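Home | About the Club | Teams | Meetings | Minutes | Calendar | Contact

Robotics Club – Simulation Project Group
Minutes of the meeting of Wednesday, February 7, 2024

Room: upstairs lab
Chair: Dörte Dreßler
Present: the Rastar team, the Plumeck team, two parents
Absent with notice: one member of the Plumeck team

1. Minutes of the last meeting
Approved with one correction. The item on shared logins should say that each team has its own login, and the shared one is only for the demo machine.

2. Team reports
Rastar reported on grasping. They ran 100 trials of the bowl task over the past two weeks and 60 ended with the bowl in the target area. Most failures came when the arm started from the far side and the fingers met the rim at a bad angle. They want to change the approach height before touching anything else.

Plumeck reported on object placement. The script now scatters objects without letting them overlap at the start. It is slow when the table is full. Dörte asked them to log the seed for every run, as two runs last month could not be repeated. They agreed to have this in by the next meeting.

3. Computer time
The lab machine is booked most afternoons. Agreed that each team gets 3 hours per week in a fixed slot and that leftover time is first come, first served. Long runs should be started at the end of a slot and not in the middle of someone else's. The sign-up sheet stays on the door.

4. Regional contest at Stotau
The entry form is in. The contest has a simulation category again and each club may enter 2 teams, so both can go. Written reports are due before the contest day and must include a parts or object list, a short method section and the results, failed runs included. Diekmann has offered to cover the bus. Dörte will confirm the pickup time with them and send a note home.

One parent asked if students need their own laptops. They do not, but the report has to be brought on a stick as well as on paper.

5. Cluttered table scene
The group went over the crowded version of the table on the projector. Rastar has the Franka arm holding the small white bowl by its rim toward the back, with the faucet, the black sphere, the old mobile phone, the blue lid and the walking statue all left in place.

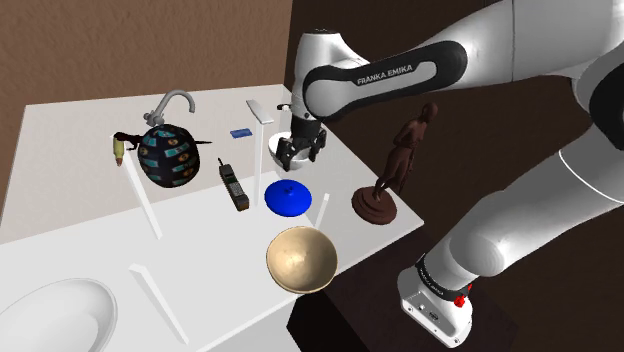
There was a long discussion about whether to keep this many objects for the contest. Rastar would like to take out the statue – it is close to the arm and they worry about the elbow on the return path. Plumeck would like to keep everything and slow the arm down. Vote taken: keep everything for now, test the slower speed, decide at the next meeting.

The white posts also came up. They stay in, and the object list in the report will name them as posts so the wording matches between teams.

6. Other business
The poster from the November open house is still in the hallway and should come down. The keyboard on the second desk has a stuck space bar. Dörte will ask for a replacement.

7. To do
Rastar: new approach height, slower arm speed, repeat the bowl trials
Plumeck: seed logging, draft of the object list
Dörte: bus time, note home, keyboard
Both teams: first draft of the method section, one page

Next meeting in two weeks, same room. Meeting closed on time.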